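I spent a day in March at the Pukora games fair, and my feet still haven't forgiven me. It's a small show (one hall, plus a hallway full of beanbags) but I like it much better than the giant ones, mostly because you get to play things! I was through the door at nine with a bagel in my coat pocket and went straight to the Ondov booth.

Ondov is the new subscription service for phones and tablets. You pay once a month and get the whole library, no ads, no gem packs, nothing to buy inside the games. The launch list stands at 104 titles, and three of them were playable. I got through two before the line behind me started sighing. The first was a train puzzle with lovely chunky sound effects, and I'd have happily stayed on it until lunch. The second was a racing game that kept asking me to make an account, on a demo tablet, at a fair. Come on.

What I wanted was a price, and I didn't get one. The woman on the booth said "competitive" and gave me a sticker. 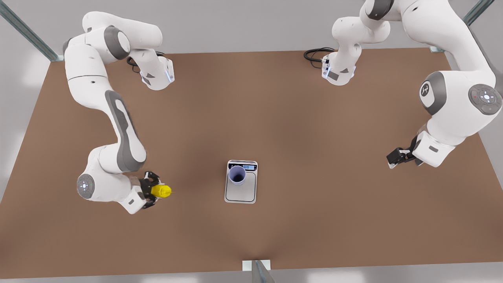
Selina Zaugg wasn't worried about the price when I grumbled to her over coffee. She said she'd pay for any service that let her kids play without a pop-up every two minutes, and that what bothered her was losing her saves if she ever canceled. Good point, and one I hadn't thought to ask. So I walked back and asked it. Saves are kept for three months after you leave, then they're wiped. I think that's stingy, but at least somebody knew the answer.

After lunch I went to the Clamer talk, in the side room with the terrible chairs. Clamer is a two-level-a-day word game from a tiny studio called Angelovski, and Tassanee Boonchu talked about whether to put it on a subscription or keep selling it on its own. She went through both sides so fairly that I left with no idea what I'd do in her place. Services seem to pay partly by how long people play, and a game you finish over one cup of tea doesn't do great under that deal. She did show the new hint system, which nudges you toward a letter before it gives anything away, and there was a real "ooh" from the back row.

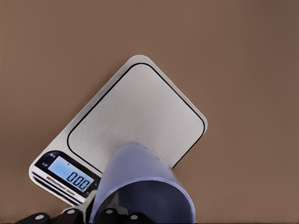

*Kitchen scale on a brown tabletop.*

I had another go on the train puzzle before closing, by which time the booth was quiet and I could have it with the sound up. Still great. If you're going next year, bring headphones and your own charger, and eat before noon, because the sandwich stand runs out of everything except egg. I'll sign up for the Ondov trial when it opens and post again once I've played more of the list.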